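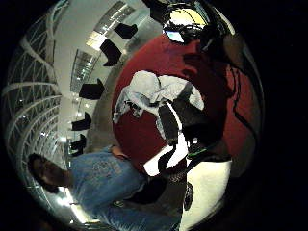
Figure 3. Round red surface with a person in a light blue T-shirt at its edge.

4.2 The shape of the table and the habit of staying

We came to the question of table shape rather slowly, and we owe it to the people who kept diaries for us. When the Cosetti study began, our interest was in how long members of a shared household remain together after a meal has ended, and we had planned to explain this mostly through work hours and the size of the kitchen. Then the diaries started coming back, and page after page mentioned the table itself: who had bought it, which corner of it caught people on the hip, who always ended up with a leg between their knees. Readers who have lived in a shared house will probably smile at this, as we did, and may wonder why we hadn't asked about it in the first place.

The material for this section is made up of 337 diary entries written by members of 11 households in two neighborhoods, Barnetti and Skukia. Each entry covers one evening. The writers were asked to put down when the meal ended, who was still sitting, who got up first and what was said or done before the last person left. We did not ask them to write well, although many did, and we have left their spelling and their turns of phrase alone wherever we quote them.

It may help to say a few words about the two neighborhoods. Barnetti is the older, with narrow row houses and kitchens at the back, most of them only wide enough for a table pushed up against the wall. Skukia was built later, on what had been the Karras market gardens, and its kitchens open onto the living room. A table there can stand free on all sides. This difference matters a good deal for what follows, and we have tried to keep it in view, because a round table pushed against a wall is hardly a round table any longer as far as the people sitting at it are concerned.

The plainest pattern in the diaries is that people at round tables wrote less often about who got up first. At long tables the first departure was nearly always worth a line, and it tended to come from the same chair, the one nearest the door or the sink. One writer in Barnetti put it very nicely: "Whoever has the end is the waiter, and the waiter never sits back down." At the round tables the leaving was vaguer. People shifted, reached across, stood for a moment with a hand on the back of a chair, and sat again. Several entries describe an evening that "just thinned out," and we grew fond of that phrase and began to use it among ourselves as a kind of shorthand.

We would not want to make too much of this. Round tables in our households were also, on the whole, smaller, and smaller tables bring people closer together whatever their outline may be. There is also the matter of who chooses a round table to begin with - households that already like to sit and talk may well go looking for one. In an early draft we tried to separate these effects by comparing only households of the same size, but this left us with so few cases on each side that the comparison fell apart in our hands, and we took it out again.

What the diaries can tell us, with more confidence, is what the tabletop was used for once the plates had gone.
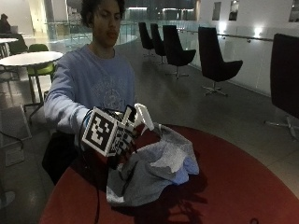 Eating took up a surprisingly modest share of the writing. Far more lines were given to the things that came afterward: homework, a jar that would not open, tax forms, a sweater being picked apart for its wool, seedlings in January waiting for a warmer windowsill. One household in Skukia kept a jigsaw puzzle going under a cloth and ate on top of it, with great care, until the soup got in. These activities seem to have done much of the work of keeping people in the room. A person with something to do with their hands did not need a reason to stay, and those without such a task often stayed to watch or to offer advice, wanted or otherwise.

Here the shape of the table comes back in, though by a side door. Work spread out on a long table usually claimed one end, and the rest of the household then gathered at the other end or drifted off. On a round table there was no end to claim. The work sat in the middle of things and got in everyone's way, and the diaries are full of mild complaint about it. Yet those same entries record some of the longest evenings in the collection. Noemi Marras, who read all of the entries alongside us and coded them separately, suggested the term "shared nuisance" for this, and we have kept it in the tables that follow.

Color came up too, more than we had expected. Writers named the color of their table when they were pleased with it and left it out when they were not, so we have no fair way of saying what color does for an evening. A bright top was "cheerful" in one entry and "like eating on a stop sign" in another, both written in the same house. We mention it mainly so that others who plan a study of this kind might think to ask every household the question, and ask it before the diaries are handed out. Section 4.3 takes up the chairs, where our notes are fuller and the disagreements between households a good deal sharper.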